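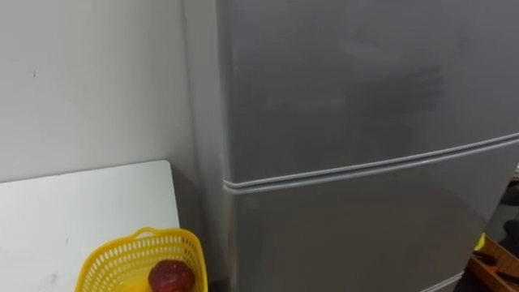 How a fridge keeps food cold

A fridge does not make cold. It moves heat from the inside to the outside.

A liquid called a refrigerant flows through thin pipes. Inside the fridge it turns into a gas, and to do this it takes in heat from the air near the food.

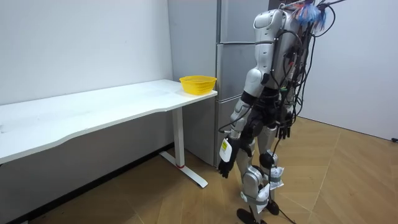 A pump called a compressor then squeezes the gas - this makes it hot. The hot gas passes through pipes on the outside, loses its heat to the room and becomes a liquid again. Then the cycle repeats.

Why the door has a seal

Warm air carries heat and water. The soft rubber strip keeps both out.

Word to know
Refrigerant: the fluid that carries the heat.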